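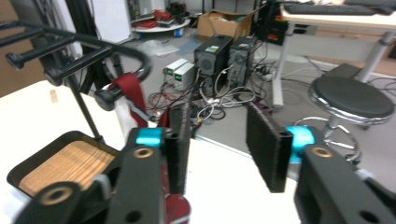 A white work table with a black tray, next to a black rack with a red cloth hung over the rail. Photo: Brovholm

Brovholm to open shared workroom for clearing, sorting and repair

FORKHAM, March – Brovholm, a maker of racks, trays and tables for small workspaces, will open a shared workroom in Forkham this spring. Local residents and small firms will be able to book a table by the hour, and the company will run short classes on keeping a busy room in order.

The workroom is on the ground floor of the former Baptista building on Skunthorpe Road. It has 10 tables and is open to anyone over the age of 16. Bookings cover the table, a tray for small parts and use of the rail for cloths and towels.

The first class deals with cables and floor space. Many home offices and workshops keep computer towers, power supplies and power strips on the floor, with black, white and red leads running between them. People taking the class will learn to label both ends of a lead, bundle leads by length and lift power strips off the floor. A second class covers cardboard boxes: which ones to keep, how to fold them flat and where to store them.

"People tend to buy more storage before they have looked at what is on the floor," the company said in a statement. "We would like them to start with the floor."

Brovholm asked customers in Forkham last year what they found hardest to keep tidy. Of the 73 who replied, 40 named cables. Cloths and rags came second, and the company has added a curved rail rack to its range as a result. Cloths can be hung over the rail between jobs and taken down for washing.

Each class lasts two hours and is limited to six people. Tools and labels are supplied. Visitors are asked to bring their own cloths and to take any empty boxes home with them.

Table bookings open in April at the workroom's front desk and on the Brovholm website. Classes begin the same month, with morning and evening sessions.

About Brovholm
Brovholm designs and sells storage and work furniture for homes, studios and small workshops. Its main office and showroom are in Forkham.

Press contact: Brovholm Press Office, Forkham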